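From: Shona Galbraith
To: bench-arms list
Subject: Re: [bench-arms] Right gripper drifting after a cable change

Hi Manikandan, and hello to everyone else who's been following along,

Manikandan Kurup wrote:
> We swapped the wrist camera cable on our right arm in July and now the
> gripper closes a little off to one side of wherever we send it. The left
> arm is fine. I've re-run the joint zero twice. Brenda thinks it's the
> camera mount, I think it's the base bolts. Before I pull the lot apart,
> what order would you check things in?

I had a very similar week with our two-arm cell at Brirkisow, so I'll tell you what we did, and you can skip to the end if you've heard enough of my stories by now. I'd leave the base bolts till last, with apologies to you and congratulations to Brenda. If the base had shifted on the rail you'd expect the whole reach to be out, and you only mention the gripper.

Start with the cable itself. Ours had been put back with too little slack, and with the wrist rolled right over it was tugging on the camera bracket. Power the arm down, support it, and turn the wrist by hand from one end of its travel to the other while someone else watches the loop. I leave a generous arc at the wrist now, and only then tie the rest back along the upper link. It looks untidy — Sharada Bangera has told me so more than once — but it has stopped giving me grief.

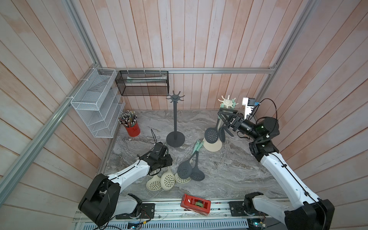 Does the camera need recalibrating every time its cable is changed?
Only if the bracket screws were loosened or the camera was bumped along the way, and if you can't be sure, do it anyway.

After the cable, check the bracket screws. We use the short ones from the Gristero kit and they do back out if they go in dry, so a dab of the mild threadlocker is worth the bother. Then redo the hand-eye calibration with the arm warm. I let ours run through its slow cycle for 22 minutes first, then take 40 poses, and I throw out any where the wrist is near its limit. Anwara Rathnayake gets by on fewer and her numbers are as good as mine, so make of that what you will.

If it's still off after all that, have a look at the finger pads. One of ours had peeled at the corner and I'd have sworn blind it was a calibration fault. The Unnithan pads have a thicker backing, so change both sides together or you'll only give yourself a fresh offset to chase.

Then, and only then, your base bolts! Ours are set to 6 Nm, but please go by your own maker's sheet, as the Trullent rails are a different alloy and I wouldn't want to be the one who stripped your threads.

Let us know how you go. I've got a spare bracket in the drawer if yours is bent.

Cheers,
Shona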